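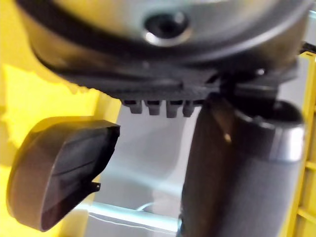 一、开会时间、到会情况及一条老问题

Skoriten 鞋垫托盘整理例会,一月,下午两点十分开始。通知写的是两点整,差的十分钟用来找会议室的投影遥控器,后来没有找到,改为把表格打印出来传着看。打印了四份,到会六人。

主持:Gonzalo Prieto
记录:本人(上次抱怨记录写得太短,于是轮到我)
到会:包装组、来料组、样品间各两人,Demetrio Marín 代表样品间
请假:采购。理由是在等 Fladbridge 回电话。上一次请假也是这个理由。

上次会议的纪要通过,有一处修改:第四项里的“鞋盘”一律改为“鞋垫托盘”。来料组提出,鞋盘听上去像是可以端菜的。无人反对。

老问题:托盘到底算包装材料还是算半成品。这一项从去年挂到现在,继续挂着。财务那边两种算法都接受,前提是我们选定一种,而我们最擅长的就是不选。

二、黄色架子的上层归谁用

Gonzalo 先把现状讲了一遍。样品间的黄色架子当初买来是放待检托盘的,上层待检,下层放小件。用了一阵之后,上层成了“先放一下”的地方。谁路过都先放一下,放完就走了。他说上个月他在上层找到过自己的午饭,包装完好,已经不能吃。

讨论要点:

1. 上层只放黑色塑料鞋垫托盘,敞口朝上,一只一位,不许摞。样品间解释过为什么不能摞:这种托盘边沿是翻起来的,侧面还有小耳朵,两只套在一起以后要分开,得用指甲,而指甲不在劳保用品清单上。

2. 左脚右脚要不要分区。来料组主张分,包装组主张不分。双方都举了上一批 Fladbridge 的货作例子,而且举的是同一件事。主持人请双方各说一遍,记录认为两遍没有区别。结论:先不分,但托盘尖头一律朝架子里侧,这样至少站在架前的人能看明白哪头是哪头。

3. 大号托盘放右边。这一条没有争论,理由也没有记下来,大家好像都觉得本来就该这样。

4. 午饭不上架。全体通过,有一人弃权。

Demetrio 补充,架面太亮,灯一照,黑托盘的影子比托盘还显眼,验边沿的时候容易把影子看成毛刺。他申请换一块哑光垫板。Gonzalo 问垫板多少钱。Demetrio 说他还没问。Gonzalo 说那等问了再说。这段对话与上次会议第三项逐字相同,记录已核对。

三、下层的小黑盒

下层放的是贴黄标签的小方盒,黑色。会上花了比较长的时间确认它们该不该在那里。

来料组说盒子是包装组的。包装组说盒子是跟 Zornex 的标签卷一起来的,应该算来料。样品间说盒子放在样品间的架子上已经够久,感情上可以算样品间的。主持人表示感情不入账。

决定:盒子留在下层右侧,位置不动。标签朝上,不朝里。谁要拿走先在登记本上写名字。登记本目前挂在门后,那支笔用绳子拴着,绳子比到登记本的距离短一截,写字的人需要把本子摘下来凑过去。请包装组换一根绳子,或者换一种活法。
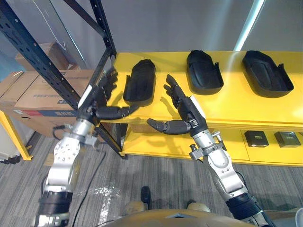
本页最后修改:一月,16:40

(修改说明:第二项第三条原写“大号放左边”,系记录笔误,已改。感谢三位分别来信指出,其中一位来信两次。)

四、盘点数字

本次盘点的对象只有鞋垫托盘一种,盘到的地方包括样品间、来料区和 Villanueva 那边的临时库位。

账面:1149 只
实盘:1142 只
差额:7 只

来料组认为七只属于正常损耗。包装组认为托盘是硬塑料,不会自己少掉。Gonzalo 问有没有人知道这七只在哪里。会场安静的时间足够把窗户关上再打开,来料组的同事也确实这么做了。

随后逐项排查,有以下几种说法,照录:

一种说法是上次发给 Fladbridge 看颜色的样品没有开出库单。采购请假,无法证实,已由主持人记下,等电话打完再问。

一种说法是 Villanueva 的库位号贴错了。那边的 326 号位,纸上写的是托盘,去的人打开看见的是纸箱隔板。如果 326 号位的东西被放到了隔壁,那隔壁也应该重新盘一遍。隔壁归谁管,会上没有人答得出来。

还有一种说法是有人拿回家种葱了。提出者要求不记名,记录尊重其意见。需要说明的是,这种托盘浅,种葱恐怕不深。

决定:差额先不调账,两周内复盘一次。复盘由来料组和包装组交叉进行,即来料组盘包装组的,包装组盘来料组的。主持人希望借此增进了解。两组对这个安排都表示了理解,没有表示高兴。

关于盘点办法本身,还有几句:这次盘点用的表有两版,一版有“备注”栏,一版没有。用没有备注栏那一版的人把备注写在了表的背面,复印的时候背面没有印。以后统一用有备注栏的。旧表不要扔,背面可以当草稿纸,正面也可以。

五、长台上的试摆

黄色长台这边,本月主要做的是托盘立放的试摆。起因是平放太占地方,一条台面摆不了几只就满了,剩下的只好去占别人的台面,然后写邮件道歉。

样品间的做法是让托盘宽的一头朝下、尖头朝上,立在台面上。宽头比较方,立得住;圆头朝下就别想了,Demetrio 试过,他说试的那个下午过得很慢。
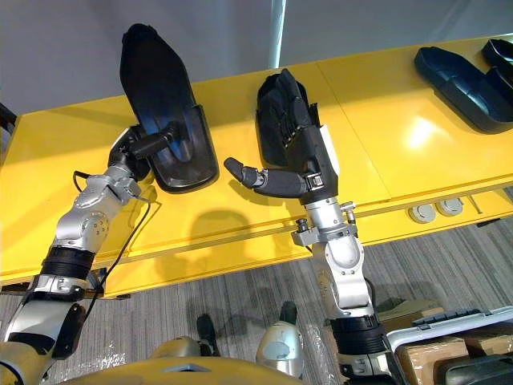 立起来以后,省地方是明显的,麻烦也随之而来。大号和小号高矮不一样,挨着站像一家人照相,伸手去拿小的那只,容易把大的碰倒,大的一倒,后面的跟着一起倒。包装组建议中间加隔条。样品间说台面前沿本来就有一道凹槽,可以把隔条卡在里面。来料组问凹槽是做什么用的。没人知道,也就没人反对拿来卡隔条。

隔条的尺寸讨论了一会儿。厚了浪费,薄了站不直,长了会戳到路过的人。Gonzalo 提议先用纸板做一版,尺寸由样品间量,量完写在纸板上,不要写在手背上。上次写在手背上的尺寸在洗手以后失传了。

另外记三条零碎的:

台面接缝处不要放托盘。缝虽然细,托盘底边正好压在上面的时候会有一点晃,推一下晃一下,看的人心烦。

平放的托盘不要和立放的混在一列。确实要平放的,往台子远端放,开口朝上,别朝下。朝下的托盘看上去像盖着什么东西,每个路过的人都会掀开看一眼,很影响进度。

光亮台面上的指纹,谁留的谁擦。样品间备了布。布的颜色也是黄的,放在台面上不大好找,请用完挂回钩子上。

六、给 Fladbridge 的首批交付

客户要的首批是 500 只,单独装箱,大小号分箱,箱外贴 Zornex 打的标签。实盘数够用,这一点大家松了口气,连差额那七只都显得没有那么要紧了。

装箱办法有两个方案。

方案甲:托盘平放,一层托盘一层薄纸。好处是稳,坏处是费纸,而且装到上面几层的时候要踮脚。

方案乙:托盘立放,和长台上的摆法一样,宽头朝下。好处是装得快,坏处是运输路上谁也看不见它们站着还是躺着。

包装组支持甲,来料组支持乙。双方均指出对方不用搬箱子。经查,搬箱子的是样品间。

主持人于是请样品间表态。样品间表示两个方案都很重。

最后定下来:首批用方案甲,另装一箱方案乙跟车走,到了 Fladbridge 请对方开箱时看一眼,把看到的写回来。看一眼这件事由采购去说,等他们的电话打通以后。

薄纸的用量由包装组估,估多了算包装组的,估少了也算包装组的。包装组要求把这句话记进纪要,已记。

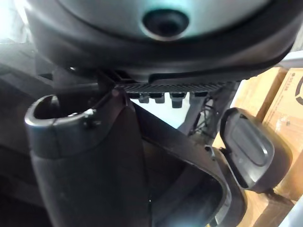

Demetrio Marín 对方案甲有保留,他的原话是,纸垫得再好,侧面那些小耳朵也会顶着隔壁那一只,装箱的时候听着没事,拆箱的时候听着像掰饼干。他建议同一层里相邻的托盘一正一反,尖头对宽头,耳朵就错开了。来料组问这样一来大号还放不放得进同一个箱子,他说放得进,随即又说放不放得进要看箱子。

主持人认为这个建议可取,请他会后拿现成的箱子摆一层,摆好不要拆,叫大家去看。若看的人超过三个,允许顺便开个短会;超过五个,就算下次例会,下次例会取消。这一条得到了本次会议最热烈的支持。

七、名字和编号

来料组提出,托盘目前有三种叫法:表上叫“鞋垫托盘”,标签上叫“浅盘”,口头上叫“船”。叫“船”的人最多。客户上次来电话,我们的同事在电话里说“船还没到”,对方以为货走的是海运,当天就来信问提单号。

决定:对外一律叫鞋垫托盘。对内随意,但电话接起来以前请想一想现在算对外还是对内。

编号方面,大号小号各用一个字母打头,具体用哪个字母,留给样品间定。样品间当场定了,来料组当场说这个字母已经被别的东西用了。别的东西是什么,来料组要回去查。这一项未结。

八、行动项

样品间:量隔条尺寸,做纸板样;摆一层错开的托盘;问垫板价钱(这次真的问)。
包装组:换登记本的绳子;报薄纸用量;与来料组交叉复盘。
来料组:查编号字母;去看 Villanueva 的 326 号位以及它的隔壁;把没有备注栏的旧表收上来。
采购:问样品有没有出库单;把方案乙试装箱的事告诉 Fladbridge。由 Gonzalo 转达。
记录:把本纪要挂出来,并且不要再把左右写反。

九、其他

有人提议下次会议在样品间开,站着开,对着架子说架子的事。赞成的人认为可以缩短会议时间,反对的人认为站着也能说很久,并朝主持人的方向看了一下。

有人问投影遥控器的下落。来料组答应在复盘托盘的时候顺便留意。

会议于下午三点五十五分结束。散会以后遥控器在会议室的抽屉里找到,电池没有了。

附注:对纪要内容有异议的,请写在纸质版的空白处,签上名字,放回门后的登记本里。绳子换好之前,请自带笔。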